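Setting a Keep-Out Zone in Lovus Planner
Last updated Jan 24, 2021

A keep-out zone is a volume that the planner may not enter. Users should define one for every fixed object within reach of the arm before running a pick task.

1. Open the Zones panel and select New Box.
2. Enter the corner points in the robot base frame, in millimeters.
3. Set the margin to 8. Smaller values are accepted, but the planner will issue a warning.

Tall, narrow fixtures such as faucets require their own box. A single box over the whole counter would also block the approach to the basin.

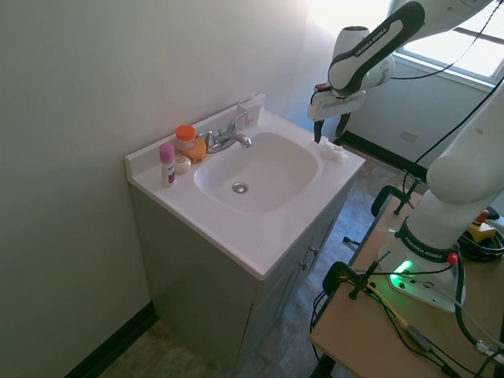
Arm and gripper at the vanity station, with the faucet behind the basin.

4. Select Check Path. The planner samples 1,000 poses and lists those that fall inside a zone.
5. If any pose is listed, raise the approach height and repeat step 4.
6. Save the zone file under the station name - not the task name - so that other tasks can load it.

Zone files made before version 7 must be converted first. Questions may be sent to Xóchitl Palacios, Planning Tools.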